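Sunurholm Residents' Cooperative
Household Services Working Group
Minutes of the July meeting, common room, 7:00 p.m.

Present: five members of the working group, two residents observing.
Apologies: one member.

1. Minutes of the last meeting

Accepted with one correction. Under item 4 the word "approved" should read "discussed". The group has not approved any spending on cleaning machines.

2. Matters arising

The hallway floor scrubber is back from repair. It still stops at the metal strip outside the laundry room and has to be lifted over. The chair asked that this be kept in mind during item 3.

3. Proposal from Drandmont for a tidying service by machine

The chair summarized the offer. Drandmont would supply one unit, called the Yu, to be shared among apartments that sign up. It would clear and wipe tables, fold small linens and put things back where they belong. The price is $460 a month for the building, with a minimum term of 13 months. Setup is included. Breakage is not.

The member who went to the Gradton demonstration reported back. The machine picked up a mug, a sponge and a tennis ball and put each one in a tray. All three were spaced well apart on a bare counter. When a visitor asked to move the mug closer to the sponge, the sales staff said that would be covered in the next session. The member did not stay for the next session.

Discussion followed. The secretary said that a bare counter is no test, because a bare counter is already tidy. What people here would be paying for is an ordinary living room table: flowers in a tall vase, books stacked flat on one side of it and standing up on the other, a plastic bottle sitting on top of more books, a cloth folded near the edge. 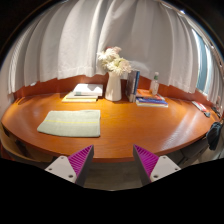 A person clears and wipes a table like that without thinking much. For a machine, the group saw several separate jobs, and the Drandmont brochure speaks to only one of them, the cloth. It says the Yu folds "small linens" but does not say whether it can tell that one is already folded and leave it alone.

The bottle took up more time than expected. One member thought any gripper could lift a clear bottle. Another said see-through plastic is exactly what these machines misjudge, and that if it is nudged instead of gripped it goes over, and the books under it are the ones that suffer. The group has no figures either way and Drandmont gave none.

On the vase, it was felt that no resident would want to be first. Wiping around it is possible, but then the wiping is not really done. Moving it full of water is a different matter. The chair pointed out that the contract puts breakage on the household.

There was also the question of what counts as tidy. Books left standing beside a vase may be there on purpose. A helper can ask, or remember from last time. The brochure says the machine "learns your preferences" - the group would like to know how long that takes and who puts the books back in the meantime.

One observer spoke in favor. She has a bad shoulder and said that even a slow machine doing half a table would be worth something to her. She added that people said the same things about dishwashers. The group took the point about the shoulder seriously. The secretary replied that a dishwasher does not go looking for the dishes.

A motion to sign for the full term failed for lack of a second.

Agreed: to ask Drandmont for a trial in a lived-in apartment, on a table nobody has cleared beforehand, with no sales staff touching anything. If they decline, the matter is closed until next year.

Agreed: to find out what a few hours a week of paid human help would cost for residents who need it, and to bring that price to the same meeting.

Action: chair to write to Drandmont by Friday. Secretary to get prices for paid help.

4. Laundry room

The folding table wobbles again. To be fixed with longer screws. The second dryer takes two cycles for towels and a sign will go up saying so.

5. Any other business

A resident asked whether the scrubber could be run later in the morning. Yes, after 9:00.

The request for a second vacuum cleaner was put off until the budget is known.

Meeting closed at 8:35 p.m. Next meeting to be set once Drandmont has answered.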